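最終更新：6月8日
印刷する｜このページをメールで送る

【相談】引っ越したら前の住人の郵便物が止まらない件

投稿者：ホムスカ三階

ホムスカ通りの小さい部屋に越してきて半年になります。郵便受けに届くもののうち、自分宛てはたぶん三割。残りは「ヤーヌス・リル様」宛てです。会ったことはありませんが、もう彼の趣味には詳しい。釣り具のカタログ、合唱団の会報、それから毎月きっちりドレリコの通販冊子。先月だけで6通来ました。自分宛ては歯医者の葉書1枚でした。

宛所なしと書いて戻しても、翌月また来ます。皆さんどうしてますか。

投稿者：Ona Sepp

付箋に「この住所に該当者はいません」と書いて貼り、ポストに投函。封は開けない。差出人が名簿を直すまで続ける。以上です。私は前の家で2年やりました。

投稿者：切手の裏

2年って、もう文通ですよね。

投稿者：kairys_i

うちは逆に、自分の郵便が前の家に行きっぱなしでした。転居届は出したのに、転送が切れたとたん全部元の住所へ。Wallisの会員誌なんか、住所変更フォームに入れて「承りました」の画面まで出たのに、律儀に旧居へ届き続けました。今の住人がいい人で、まとめて紙袋に入れて渡してくれたときの気まずさといったら。自分の過去を手提げで返された感じです。

なのでホムスカ三階さん、リルさんは悪くない可能性が高いです。

投稿者：ホムスカ三階

リルさんを恨んではいないんです。むしろ合唱団の会報は楽しみにしていて（透明な封筒なので表紙が見えてしまう）、夏の演奏会の曲目まで知っています。7月です。

投稿者：dace_p

それ、読んでるのと同じでは？ 透明だろうと他人の郵便です。玄関に溜めておくのもよくない。届いたその日に返すのが筋だと思います。

投稿者：ホムスカ三階

表紙です。表紙だけです。

投稿者：Ona Sepp

表紙でも裏返しに置いてください。

投稿者：切手の裏

規律が厳しい。

ところで、郵便受けの名札は出してますか？ 前の建物で名札なしのままにしていたら、向かいの棟のぶんまで入ってくるようになりました。配達の人も、空欄を見ると何か入れたくなるんでしょう。名前を書いて貼っただけで誤配はかなり減りました。前の住人宛ては減りませんでしたが。

投稿者：ホムスカ三階

名札、出してませんでした。というか前の人の「LILL」がまだ貼ってあります。剥がそうとして爪が負けました。

投稿者：dace_p

原因それでしょう。

投稿者：kairys_i

原因それですね。

投稿者：Ona Sepp

半年間、何を相談されていたんでしょうか。

投稿者：ホムスカ三階

待ってください、名札を替えたくらいでドレリコが止まりますか？ あそこは宛名が印刷の、いかにも機械が吐き出したやつですよ。名札なんか見ていないと思う。
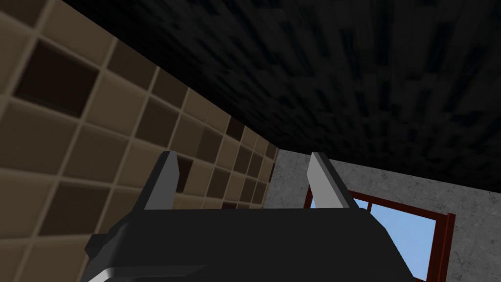 （このスレッドは約4分で読めます）

投稿者：切手の裏

ドレリコは名札を見ませんが、配達する人は見ます。「LILL」と書いてある箱に「LILL様」が来たら、入れない理由がない。で、入れば差出人には戻らないから、名簿も直らない。戻したぶんも、次の号の宛名はとっくに刷ってあるので、効き目が出るまで何か月かは覚悟がいります。

剥がすのはドライヤー。温めて端からゆっくり。残ったベタベタは食用油で。

投稿者：dace_p

食用油は反対です。塗装によっては染みになります。管理会社に言えば交換してくれるはず。共用部なんだから勝手にいじらないほうがいい。

投稿者：切手の裏

うちの管理会社はヴァシリアウスカスというところですが、名札の交換に399取られました。紙切れ1枚にですよ。しかも綴りが違っていた。油でいいです。

投稿者：dace_p

綴りが違うなら直させるべきでしょう。

投稿者：切手の裏

直してもらうのにまた399だと言われたので、違う名前で暮らしています。慣れました。

投稿者：kairys_i

名札の上から自分の名前を貼るのではだめなんですか？ うちは歴代の住人の上に貼ってあって、横から見ると地層です。

投稿者：Ona Sepp

だめではないですが、テープの端がめくれて下の名前が出てきます。そうなると両方の郵便が来ます。経験談です。

それと、督促状らしきものや役所の封筒が交じっていたら、付箋でのんびりやらず窓口に持っていくこと。投函だと5日余計にかかったことがあります。本人が困るので。

投稿者：ホムスカ三階

役所のは今のところないです。釣り具はたくさんあります。最新のカタログは283ページらしいです。表紙に書いてありました。表紙に。

投稿者：dace_p

裏返しに置いてください。

投稿者：ホムスカ三階

報告です。ドライヤーでいけました。「LILL」の下から「VAHER」が出てきました。

投稿者：切手の裏

地層だ。

投稿者：kadri.v

通りすがりですが、その通りの三階なら、住んでいたのは私かもしれません。ヴァヘルです。釣りはしません。もし園芸の雑誌がまだ来ているなら、購読料を払い続けているのは私なので、教えてもらえると助かります。

投稿者：ホムスカ三階

来てます。二階の人が回収して読んでいるみたいです。今度聞いてみます。

投稿者：Ona Sepp

二階の人にも付箋を渡してください。

印刷する｜このページをメールで送る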